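Willum Road supply swap returns in March with longer hours
2020-02-09

The school and craft supply swap that filled the old Hinholm library annex last spring is coming back in March, and this time it will run over 2 full days instead of a single crowded afternoon. Anyone who stood in that line down Willum Road with a grocery bag of half-used notebooks under one arm will be glad to hear it!

For those who missed it, the idea is a simple and rather friendly one. Families bring in the school and art supplies they no longer need, anything from ring binders to leftover yarn, and take home whatever they can put to use. No money changes hands, and you don't have to bring something in order to take something. The swap started out in a church basement with a couple of folding tables, mostly as a way for parents on the east side of town to pass along the things on those long classroom lists that always seem to call for one more package of something than a child will ever open. It has grown a good deal since then, and last year it had plainly outgrown the annex as well.

So there are some changes. The swap will use both floors of the annex, with paper goods, folders, binders and backpacks downstairs and art and craft materials upstairs. The elevator is working again after the repairs over the winter, which should be a relief to anybody with a stroller, or with a box of encyclopedias they have been meaning to part with (please do call first about the encyclopedias). Doors open at 8 in the morning on both days. The first hour is set aside for teachers, child care workers and anyone running an after-school group, and everybody else is welcome from 9 until the middle of the afternoon.

Drop-offs begin a week ahead. There will be bins inside the front entrance of the annex and a second set at Sandhu Hardware, near the paint counter, where the staff have kindly agreed to put up with us for another year. The hardware store keeps later hours than the annex does, so it may be the better choice for people coming home from work. Zostar Printing is giving paper offcuts again, the thick, smooth kind that went so quickly last time, and has promised a larger stack in a wider range of colors. They will be set out in two batches, one each morning, so that the second day's visitors get a fair chance at them.

A few words about what makes a good donation, as this was the question that came up most often in the notes people left behind last year. Markers should still mark. It sounds obvious, but a surprising amount of sorting time went into testing dried-out felt tips on the backs of old envelopes, and it would be a great kindness if you tried yours at home first. Crayons are fine at any length, and the short ones are melted down for the preschool rooms. Scissors should be wrapped or taped shut. Glue is welcome if the cap comes off without a pair of pliers. Partly used notebooks are very welcome too, once the written pages have been torn out, and so are calculators, rulers, fabric scraps bigger than your hand, and picture frames with the glass removed. Please leave out batteries, spray paint, and anything that was once a textbook and has spent time in a damp garage.

Backpacks are the thing we never have enough of. Last year there were 35 on the rack when the doors opened, and they were gone before most of the afternoon visitors had found a place to park. If there is one in your closet with working zippers, even one with a cartoon on it that your own child would no longer be seen with, it will find a good home. A quick trip through the washing machine beforehand is appreciated.
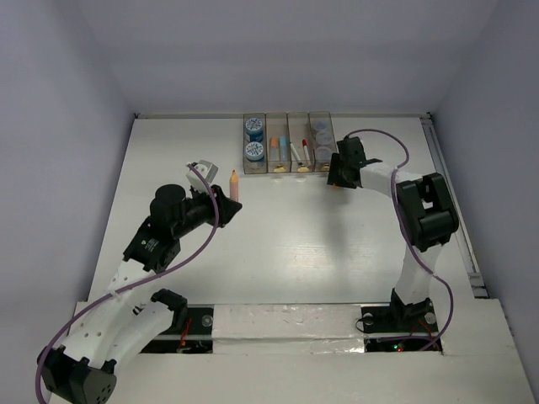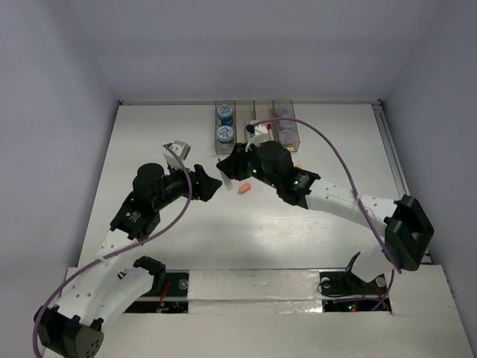
Parking is the other matter that deserves a mention. The small lot behind the annex will be kept for drop-offs and for visitors with a permit, and everyone else is asked to use the lot by the ball field, a short and fairly level walk away. If the weather is anything like it was last spring, boots would be a sensible idea, as the path has a low spot near the footbridge that holds on to its puddle for days. There are racks by the front steps for those who bike over.

Help is still needed with setting up on the evening before and with packing away at the end, and two-hour shifts can be signed up for on the sheet at the annex desk. Sorting is a pleasant enough way to spend an evening, with coffee and something baked usually close at hand, and older children are happy to be put in charge of the colored pencils (they tend to have firm opinions about the order). Students who need service hours for school can have their forms signed on the spot.

Whatever is left on the tables after the second day will be boxed up and shared among the Hinholm elementary schools, with the yarn and fabric going to the knitting circle at the senior center. The exact dates will be posted on the annex door and on the town bulletin board as soon as the room booking has been confirmed. If rain or a late snow should close the building, the swap will move to the following weekend at the same hours, and anything already in the bins will be kept safe and dry until then.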